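Talks Projects Workshop hours Past evenings Contact

The arm on my table: speaker notes
8/29/24
Posted by the speaker, Useck shared workshop

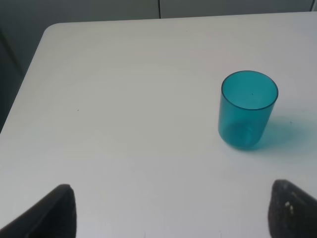 The teal cup seen from the wrist camera, gripper open.

These are the notes from which I spoke at the Useck evening. I write my talks out almost in full, because English is my second language and I lose words when I am nervous. I have corrected the spelling and left the reminders to myself in place.

START

Say good evening. Wait for the door to close.

I want to talk about an arm that I built partly at home and partly here at the workshop bench. The project is called Narnon. It picks up a cup and puts it down in another place. It took me much longer than I expected, and most of that time did not go where I thought it would go.

(Leave the cup picture on the screen for the whole first part.)

This is the view I look at most evenings. The camera is small and it sits on the wrist, so it moves with the hand. You see the two fingers at the bottom, left and right, and the cup further away on the table. The fingers still have some way to go before they reach it.

Please keep in mind that the program has this view and the positions of the joints, and it has no other information. When I stand next to the table, I know where the cup is from many things at the same time. I see the whole room and I can walk to the other side. The arm can do none of that. If the wrist turns too far, the cup goes out of the picture and for the program there is no cup anymore.

WHY A CUP

I began with wooden blocks, like many people do. Blocks are friendly. They have flat sides and you can squeeze them as hard as you want. After a few weeks the arm was good with blocks and I was a little bored.

A plastic cup is less friendly. It is light, so a small touch pushes it away. It is a little wider at the top than at the bottom, so the fingers do not meet it flat. If you squeeze too much, it bends and then jumps out. And you can see through it, which was the largest trouble for me.

Look at the shadow on the right side. It is not gray, it has the same blue-green color as the cup. My first program looked for the color. It found the cup and the shadow together and decided this was one wide object. Then it went to the middle of the wide object, and the middle is beside the cup. The finger came down on the wall of the cup again and again.

(Pause here. People usually laugh, let them.)

I tried to fix it by changing the color limits. It worked in the evening and failed in the morning, when the light came from the window. I changed the limits for the morning and then the evening was broken. I did this for longer than I want to say.

What helped in the end was to look for the rim. From above, the rim is an ellipse with a thin darker line, and the shadow does not have such a line. The program now searches for the ellipse first, and uses the color only to check. I should have begun like this, but I liked my color program very much and I did not want to throw it away.

THE FINGERS

The first fingers were hard plastic, printed, very smooth. They looked nice. The cup slid out of them as if there was soap on it.

Then I tried, in this order:

– household sponge, cut to size. Good grip, but it came apart quickly.
– the rubber from an old bicycle tube. Strong, but my glue did not hold it.
– a black sheet material which I bought as an offcut from Cutum. This is what I stayed with.

If you look at the finger on the right, its surface is rough and speckled. The other one looks smoother from here. I like the rough surface. A person in the workshop asked me if I should make the fingers prettier before the talk. I decided to keep the time for the program.

Gluing advice, for those who want to write it down: sand both sides, clean them, use a thin layer, and press overnight. I was always in a hurry and pressed for one hour, and I had to repeat it every time.

I also learned how far to open. In the beginning I opened the fingers only a little wider than the cup, because it seemed economical. But then the arm must be very exact from the side. Now they open wide, as in the picture, and they close slowly when the cup is between them. It costs one second more. I am happy to pay it.

THE TABLE

I work on a white table with rounded corners. White is good for the rim search, since a dark line on white is easy to find. A small thing I must tell you about is crumbs. There are some dark specks on the table in this picture, one at the left side and one near the end of the shadow, and there is one more inside the cup. For us this is nothing. For an early version of Narnon, a speck was an object with a position, and the arm wanted to go there.

I now ignore everything below a certain size. I also wipe the table more often than before, and my family noticed this.

The background is easier. Behind the table it is gray and rather dull, and that is useful to me. When I moved the arm to the bench here at Useck for some weeks, there were tools and boxes of many colors behind it, and one of the boxes was almost the color of the cup. I lost two evenings before I turned the box around.

(Drink water. Check the time. If more than half is gone, skip the next part and go to the numbers.)

THE ELECTRICAL PART

I will be short, because I am not an expert and there are better people in this room.

The board that controls the motors is called Lyimo. I run it from a separate supply, and I recommend this strongly. In my first version the motors and the camera shared one supply. When the shoulder lifted, the camera froze for a moment, and the program continued with the old picture. It believed the hand was still high above the table, and the hand was not high. There is a small dent in my first printed finger from this.

Put a stop button where your free hand is. Mine was first behind the arm, so I had to reach over a moving machine to stop it. Please do not do that. Now it is at the front edge, on a cable, and I hold it in my hand when I test something new.

Tie the cable of the camera loosely at the wrist. If it is tight, it pulls the camera a little each time the wrist turns, and then all your positions are wrong by a small amount and you search for the mistake in the program. I searched in the program.

THE NUMBERS

I wrote down every attempt in a paper notebook. Until the end of the notebook there are 1377 attempts. This includes all the bad ones, also those where I forgot to switch on the supply.

The last 200 I did with the program unchanged, with the cup in a new place each time. In this series the arm failed 17 times. I looked at each failure and wrote the reason next to it. Most of them happened with the cup near the edge of the table, where the arm is almost straight and has little strength to be precise. A few happened when the sun was directly on the rim and the dark line disappeared. In 3 cases I do not know the reason. I watched the recordings many times and the cup simply was not in the fingers.

I do not want to make these numbers sound better than they are. It is one cup, one table, and mostly one lamp. With a glass from the kitchen it would do badly, and I have not tried because I like my glasses.

WHAT I WOULD DO DIFFERENTLY

I would mount the camera before everything else. I built the whole arm and then looked for a place for the camera, and each place was bad. On the wrist it needs to see both fingertips and also enough table in front of them. I printed the holder again and again until the two fingers stayed in the lower corners and the middle was free.

I would save the pictures from the beginning. For the first months I saved only the failures, and later I had nothing to compare them with.

I would use slow speed for longer. Slow is boring to show to visitors, but you see the mistake while it is growing.

And I would ask earlier. The idea with the rim came from a conversation at the coffee machine here, from somebody who repairs clocks and never built a robot.

NEXT

I want to add a second cup of the same color and let the arm put one inside the other. The two rims will be close together and I expect the ellipse search will be confused. Also I want to try with some water inside, only a little, and with the Lyimo board moved to a shelf first.

QUESTIONS

(If asked for the price: say I did not keep all the receipts, the motors were the largest part.)

(If asked for the files: the drawings for the fingers and the camera holder are in the Narnon folder on the workshop computer. The program is there too, but the comments are half in my own language. I will translate them during the winter.)

(If asked to show it live: yes, after the break, at the bench by the window. Stand on the side where the button is.)

Past evenings Next talk Back to top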